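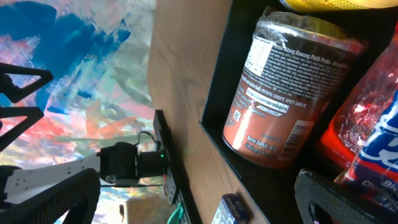 Our instructor at Baptista wrote in the margin of the first draft that a color is never just one color, and could we please prove it or drop the claim. So we went and tried to prove it!

The question for our project was simple: does the same blue look different depending on what sits next to it? We picked one paint, the Peletti cobalt (the cheap student tube, which we all had anyway), and painted small squares of it, every one from the same tube. Then we glued each square onto a bigger card in another color. We made 17 cards in all, from pale cream to a really loud orange, plus a few grays in between.

We showed the cards in pairs to 70 students in the Lulto building during lunch in June. Each person got six pairs and had to say which blue was darker, or that they were the same. We didn't tell them it was a trick until the end, and some of them got pretty worked up about it (one made us cut a card apart on the spot to check).

The results were better than we hoped. Blue on cream was called darker than blue on dark gray almost every time. Blue on orange was the favorite for "brightest," and people used words like "glowing" and "buzzing" that we hadn't put on the sheet. The pairs with two similar backgrounds got mostly "same" answers, as they should.

We had problems too. The window light changed a lot between noon and one o'clock, and we only started writing down the weather on the second day. The glue wrinkled three of the thinner cards, so we remade them on heavier Tridach paper, and the new ones may not match the old ones perfectly. We also forgot to ask about color blindness until the first day was over.

Next time we want to try pink and salmon, which seem to shift even more than blue when you move them around. We've already started mixing the first batch, and the pale green background is doing something very strange to it.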